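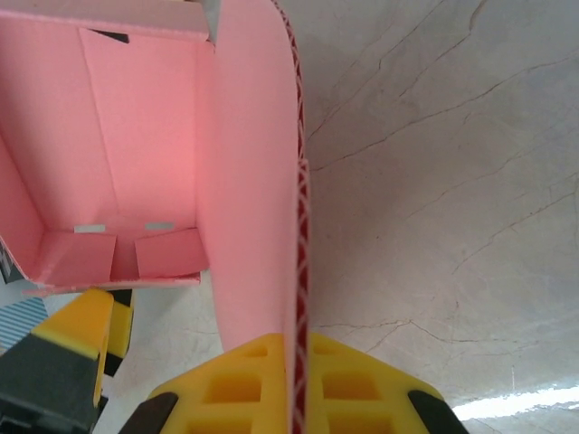 Figure 3. An open cardboard box, interior pink.

4. Returns and the reused box

4.1 What households keep

Every study of packaging waste has to decide when a box stops being a box. The standard answer is the moment it is emptied, which is convenient for the people doing the weighing and bears little relation to how anyone lives. In our diary sample of 171 households, an emptied box was likely to spend weeks on top of a wardrobe, waiting for a purpose. Respondents called these "good boxes." We asked what made a box good and got answers that were firm, immediate, and in conflict with one another.

Size mattered less than we expected. Respondents kept boxes too small for anything they owned and too large for anything they would ever mail. Color mattered more. Boxes with a colored interior (Figure 3) were kept longer than plain brown ones of similar dimensions, and were more often described as "too nice to throw out," a phrase we began to see in our sleep. The retailers in our study had not planned for this. Sterkell, the homeware seller that supplied our order data, introduced colored interiors to make opening the parcel feel like an occasion. It seems to have worked well enough that customers declined to end the occasion.

4.2 Second trips

We defined a second trip as any use of the box to carry goods out of the home, whether as a return, a gift, or a donation. Diaries were checked against drop-off records from the Hevus parcel counters in McKinnon, where staff had been logging box condition on a five-point scale since before our study began. The scale runs from "new" to "no." We kept the original labels, having failed to think of better ones.

Returns made up most of the second trips, and this deserves a note of caution. A customer who sends back a lamp in the box it came in has reused the box, strictly speaking, but has also doubled the mileage of a lamp. Earlier work has tended to count such trips as a success for the box and to leave the lamp out of it. We report them separately.

Gifts were the more interesting case. Plain boxes were wrapped before being given. Colored boxes were often given bare, sometimes with the old shipping label still attached – one diary entry reads, in full, "she knows my address anyway." Several boxes passed through more than one household in this way, and we lost track of them when they left the sample.

4.3 The deposit trial

In the second phase, Dadeo, a packaging supplier, offered a small store credit for each flattened box brought back to a counter. We sent 2000 invitations and received 500 replies, of which 200 met the entry conditions. Uptake in the first month was poor. Follow-up interviews suggested that the credit was not too small so much as beside the point: people were being asked to sell something they had decided to keep, and to flatten it first. Flattening came up again and again. To the respondents, a flat box was recycling and a standing one was property.

The December figures need separate treatment. Boxes came out of wardrobes in large numbers, were filled, and went out of the door, only to be replaced by the boxes coming in. Wardrobe stocks at the close of the month were nearly unchanged, although few of the boxes were the same ones. Whether this counts as reuse or as a kind of seasonal migration depends on the model chosen, and we return to the choice in Section 5.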